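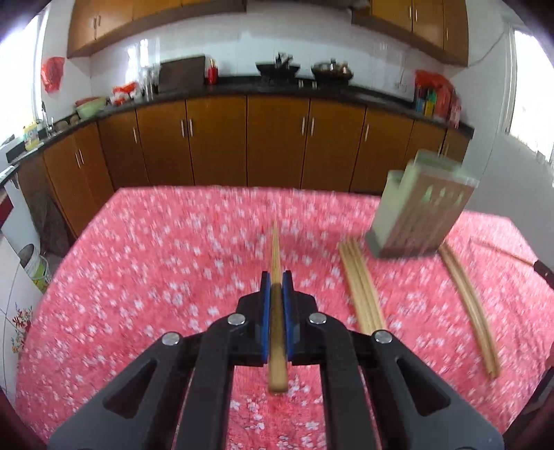 Filed under: Grippers & Grabby Things | September | by Hayley Dawber

I have been picking up chopsticks for most of the day and I'd like to talk about it.

If you've been reading for a while you know I've been going back and forth on fingertips for the hand-held gripper. The hand-held one is the version you squeeze yourself, no arm, no motors, just you and two fingers and a camera riding along so the arm can learn from it later. I love this thing. I was sure I'd hate it (it looked like a barbecue accessory) and now I use it more than the arm.

So I had two sets of pads to compare. The first came with the kit and they're blue and a little squishy. The second are from Memthorpe, firmer, with tiny ridges, and they cost me 28 dollars, so I wanted them to win. I was rooting for them! I'd already told my brother they were going to win.

The test was chopsticks, because chopsticks are mean. They're thin, they roll, they sit flat against the table so there's hardly anything to get a fingertip under, and if you grab one badly it swings around like a compass needle. Mugs are easy. Anybody's gripper can pick up a mug. I've watched so many demo videos of mugs.

The routine went like this. Scatter some wooden chopsticks on the kitchen table, pick up one, carry it to the holder (the pale green plastic one with the slots), stand it in there, let go, repeat. I did 200 pickups with the blue pads and 200 with the Memthorpe ones, and I wrote down every drop and every swing in a notebook. Yes, that's a lot of chopsticks. I had a podcast on.

Okay, results. Blue pads: 28 drops. Memthorpe pads: 66. Sixty-six! I did a little retest before bed because I didn't believe it, and no, same story, they were dropping them left and right.

My best guess is the ridges. When the chopstick lies along a ridge it's great, it locks in there and you could wave it at somebody. When it lies across them you're only touching it at a few skinny spots, and the first time the tip bumps something it pivots. The blue ones sort of swallow the stick a bit, so you get contact all along the pad no matter how sloppy you were coming in. And I come in sloppy. That's half of why I'm recording myself instead of writing neat little motion scripts.

I should say the ridged pads were much better on a jar lid and on the handle of a wet sponge. I'm keeping them for that. They just aren't chopstick pads.

A few other things I noticed while I was at it.

Where you grab matters way more than how hard you squeeze. I spent the first bunch of tries clamping down like I was mad at it, and all that did was make my hand sore. Once I started grabbing nearer the middle, with a little bit of the stick poking out behind the pads, everything calmed down. The drop numbers for both sets got better after that, and I did the blue ones first, so if anything the blue pads had the worse deal.

The tablecloth helps. I tried the bare table for a while and the sticks skated away from me every time a finger touched down. On cloth they stay put, and the fingertips can push into it a little to get underneath. Now I'm wondering how much of my "skill" is tablecloth. If the arm learns on cloth and then meets a bare table, I think we're going to have a bad afternoon. So I need recordings of both, and I'm putting it off.

Getting the stick into the holder is the hard half. Picking up is one decision. Putting it in means tipping the whole gripper over, lining up a skinny thing with a not-very-big opening, and doing it with a wide camera view that bends everything near the sides. My straight counter looks like a racetrack in there! You get used to it, but for the first hour I kept missing to the left. I also learned not to let go early. If I opened up the second the tip was in, the stick leaned over and took the next one's spot.

Daylight is a bigger deal than I thought. Before lunch the clips were lovely and clear. By 5 p.m. the light from the window had gone low and orange and the sticks pretty much blended in with everything else made of wood in my kitchen, and that's a lot of things. I'm going to keep some of those clips anyway so the arm sees a bit of variety.

Now, a couple of you asked about the controller situation. I'm still running the arm off the Brendis board and it's fine. It's fine! It drops its connection every so often and I have to unplug it and say something rude. I tried the Thorlacius one for 2 weeks over the summer and the motion was honestly smoother, no little shiver when it stops, but the setup software made me want to lie on the floor. If they ever fix the calibration screen, where you have to click "next" before it shows you what you're agreeing to, I'll switch that same day.

And Putik, for whoever left the comment last time, is what I use to sort the clips. You scrub through, mark where the grab starts and where the release ends, toss the bad ones. It crashes if you name a folder with an apostrophe in it. I named mine "Hayley's chopsticks" and lost a whole morning, so please learn from me.

Next up is feeding the blue-pad recordings to the arm and seeing if it can get even one stick in the holder by itself. I'd be thrilled with one. I've also got my eye on a pair of longer, skinnier fingers, but I said no more shopping until the bare table recordings are done, and now I've said it on here too.

If anyone has tried soft pads on forks, tell me how it went. Forks are next and I'm nervous about the tines.

2 comments | 28 shares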